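17 October 2019

Day 3 with the Pletano kit. Aranka wants a yes or no from me before the trial runs out, and Trodport has already sent the invoice for the second month, which I put in the drawer.

Morning. Updated the arm software, 15 minutes, no errors. The manual still has two different torque values for the wrist screws, one on page 4 and one on page 69. I wrote to Dukov and asked which one to believe. No answer by lunch.

Afternoon. Dalal came by and we went through the wrist camera. It is part of the base price, and I had not expected much from it. The view takes in both fingers down to the gripper base, so with the fingers open I can see what is between them. Fast moves blur, and anything white blows out badly. Dalal thinks the exposure can be locked in the settings. I looked and did not find it. I also dislike how far the view tips over when the wrist turns - I lose track of which way is up. She says you get used to it.

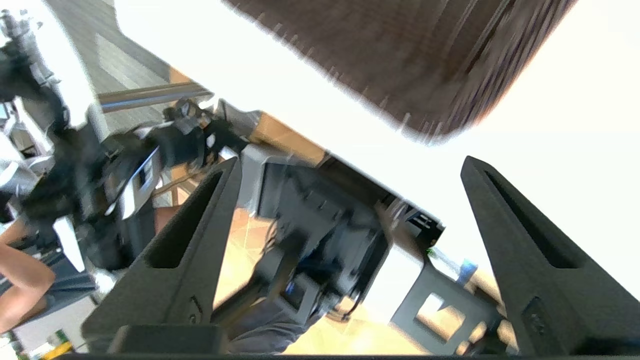
Evening

Dukov wrote back. Page 4 is the right one. Told Aranka I lean toward yes, if they fix the manual and come down on the service plan. She will call Trodport herself. Tomorrow I try the slower speed setting and look for the exposure lock again.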